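Chapter 6
When a Grasp Goes Wrong: Faults in Tabletop Manipulation

Learning outcomes

After working through this chapter you should be able to:
distinguish a fault, an error and a failure in a manipulation task
read a run log and find the earliest point at which the recorded state and the commanded state part company
explain why a fault found in simulation still needs a hazard assessment
write a fault report that a second person can act on

6.1 The Clideck run

Most of this chapter is built on one piece of work, a clearing task developed for the Clideck test series. The task is ordinary. An arm with two fingers is fixed to a pedestal beside a round table. Household objects are placed on the table in varying positions, and the arm is told to pick up one named object and set it down in a marked region without disturbing the others.

The series was run entirely in simulation, with 1,000 episodes queued overnight. Of these, 80 ended in a state the software called "complete" although the named object had never left the table. The controller raised no alarm. The fault came to light when the final object positions were compared with the target positions.
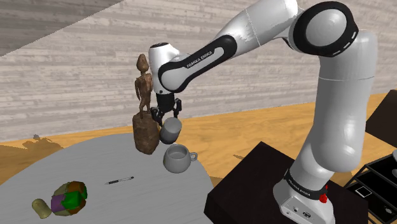
Figure 6.1 The simulated work cell, with the gripper open over a tilted grey cylinder. The mug stands nearby on the tabletop.

The layout matters for what follows. The objects in the Clideck set differ a good deal in height. A standing figure on a rough base takes up space beside the cylinder, while a pen lies almost flat on the table. A planner that treats each object as a simple box will overstate the room needed by some shapes and understate the reach of others, such as a mug with a handle.

6.2 Fault, error, failure

The three words in the heading are used loosely in everyday speech. In this book they have separate meanings.

A fault is a defect in the system. It may be a line of code, a worn part, a wrong value in a table or a gap in a procedure. A fault can sit in a system for years and do no harm.

An error is an incorrect internal state. It arises when a fault is exercised. If the controller's record says that the gripper is holding something when the fingers are empty, the system is in error, whether or not anything has yet moved.

A failure is a departure from the required behaviour that can be observed from outside. An object left in the wrong place is a failure. So is a finger that strikes a person's hand.

In the Clideck series the fault was a single threshold. The grasp check compared the finger gap with a minimum value and reported a successful grasp whenever the gap was larger than that value. The reasoning was that fingers closed on nothing would meet, so any remaining gap meant an object. The check did not ask whether the fingers had stopped moving. If it was called before closing had finished, an empty gripper passed.

The error was the "held" flag, set too early. The failure was the object left behind.

6.3 Reading the log

Each episode log in the series holds the commanded joint positions, the simulated joint positions, the finger gap, the closing force and the task state. The usual habit is to begin at the end of the log, where the failure shows, and work backward. This can be slow, as the later entries are often full of consequences that have little to do with the cause.

A better method is to mark two times. The first is the last entry at which every recorded value agrees with what should be true. The second is the first entry at which one of them does not. The fault was exercised between the two.

For episode 240 the interval was short. The close command was issued, the task state changed to "held" at the next control step, and the closing force was still zero. The lift command followed. After that point the arm did exactly what it was told to do.

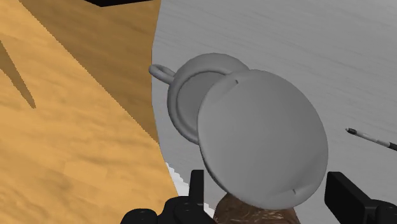

Closing force is the more useful signal in this case, but it has limits of its own. Contact with a neighbouring object also produces a force. So does a fingertip pressed against the table. In a crowded layout a force reading shows that something has been touched and leaves open what it was. The revised check therefore required three conditions together: finger speed near zero, force above a set level, and a gap consistent with the known width of the named object.

With the revised check in place, the overnight queue was run again using the same starting positions. None of the episodes reported a false grasp. A smaller number stopped with the message "grasp not confirmed", and this was accepted as correct behaviour. A system that stops and says so has failed at the task, but it has done so safely.

6.4 Why a simulated fault is a safety matter

It is tempting to close the file at this stage. No object was broken and no one was near the arm. The same controller code, however, was scheduled for transfer to the physical cell at Raneren, where operators reach over the table to reset the objects between episodes.

Consider what a false "complete" means there. The cell's status lamp turns green when the task state is complete. An operator who sees green opens the gate. If the named object is still on the table, the supervisory program may schedule a retry, and whether the arm can move while the gate is open then depends on the interlock alone. One layer of protection has been lost without anyone being told.

The hazard assessment for Raneren was reopened on these grounds. Two changes were made. The lamp was wired to the drive power state in place of the task state, and retries were blocked until the gate had been closed and a reset button pressed outside it.

Exercise 6A

1. A gripper check uses force alone. Describe two situations in which it would report a grasp that has not taken place.

2. A colleague proposes adding a delay of 900 milliseconds before the original gap check is called. State what this would correct and what it would leave unchanged.

3. Classify each of the following as a fault, an error or a failure: a mug knocked onto the floor; an object width entered in centimetres where the program expects millimetres; a stored table height that no longer matches the table.

4. Draft a one-page fault report for episode 240. Include the interval in which the fault was exercised, the evidence for it, and the action you recommend before the code is used in a physical cell.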